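How to get an item on the Plurnville town council agenda

Any resident can ask for an item. You do not need a lawyer or a council member to sponsor you.

1. Get Form 8 from the clerk's window at town hall or by mail. Kiri Pomare in the clerk's office can tell you if the form you have is the current one.

2. Write your request in one or two sentences. Say what you want the council to do, such as "lower the speed limit on Drandier Road to 25." Background goes on the back page.

3. Collect signatures if you need them. A discussion item needs none. A proposed ordinance needs 392, all from registered voters in town. Have people print their names as well as sign – the clerk checks both against the voter roll.

4. Turn in the form by noon, eight days before the meeting.

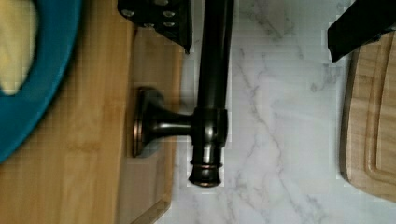 5. Watch for the posted agenda. If your item was left off, call the clerk and ask for the reason in writing. You can refile for the next meeting with the same signatures, except in June, when the council only takes up the budget.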